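The Book I Didn't Mean to Finish

I have a bad habit of buying fat history books in the summer and letting them sit by the bed until the leaves come down. This one was different, and I want to write about it while it's still fresh, even though I'm sure I'll go on too long (I always do, and you keep coming back anyway, so thank you!).

The book is called The Salt Road to Bodia, and it's 709 pages with the notes. It tells the story of the mule drivers and freight families who hauled salt over the hills between the river landing at Mekley and the mining camp at Bodia, back when a barrel of pork was worth nothing up there without salt to keep it. I had never given a thought to salt. I grew up with stories of stagecoaches and gold pans and men in big hats, and I suppose I figured the food just showed up on the table somehow.

Well, it came up on mules, and the mules are the best part of the whole book. There's a long chapter on how a string was put together, which animal went first and which one had to be kept away from which other one, and I read it twice in one evening. The lead mule always wore the bell. The drivers slept close enough to hear it, and if it stopped ringing in the night somebody had to get up and go look. I kept thinking about that, lying in my own warm bed with the window open.

The Güler family runs all the way through, and if you read it for nothing else, read it for them. They came with one wagon and a grindstone and ended up owning the freight yard at Mekley, then lost it, then got half of it back through a lawsuit that takes up most of the fourth section. I'll admit the lawsuit is slow going. There are a lot of letters between lawyers and I skimmed a few of them, then had to turn back when it mattered who had signed what. But the grandmother's kitchen accounts are printed right in the middle of it all, with the flour and the lamp oil and a pair of boy's boots, and those little pages told me more about how they were getting along than any of the court papers.
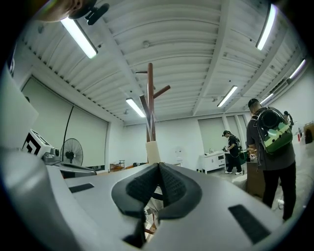

After I mentioned the book in my last post, Havik wrote to me that the lawsuit was the only part worth the cover price, and that I'd be sorry if I skipped a single letter. The yard books copied out in those letters are the only ones left, according to the same note, and everything we know about what the drivers were paid comes from them. So I went back, a little ashamed of myself, and read the ones I'd skimmed. I did enjoy them more the second time, partly from knowing how it ended. I still think there are too many.

Where I felt a bit let down was the camp itself. Bodia had more than 3,000 people in it at its height, and for all those pages we only get to know a handful of them. The storekeepers are there, and the assayer, and a schoolteacher who turns up for two pages and then leaves on the spring wagon. I wanted to know who washed all those shirts! There's one paragraph on the laundries and then we're back on the trail again. I understand that the trail is what the book is about, but I'd have traded a few of the washed-out bridges for another chapter in town.

The maps are good, 3 of them, folded in at the back, and you'll want to keep a finger there the whole time. The photographs are bunched together in the center and printed rather dark. My favorite shows the freight yard in mud season with a dog asleep on a pile of sacks, and the caption doesn't say a word about the dog.

I paid 20 dollars for my copy, used, with somebody's pencil marks in the margins as far as the second chapter. It's going on the shelf by the stairs, with the ones I mean to read again. Next up is a thin little thing on ferry operators that I've been saving since March, and if any of you have read it, please don't tell me about the flood.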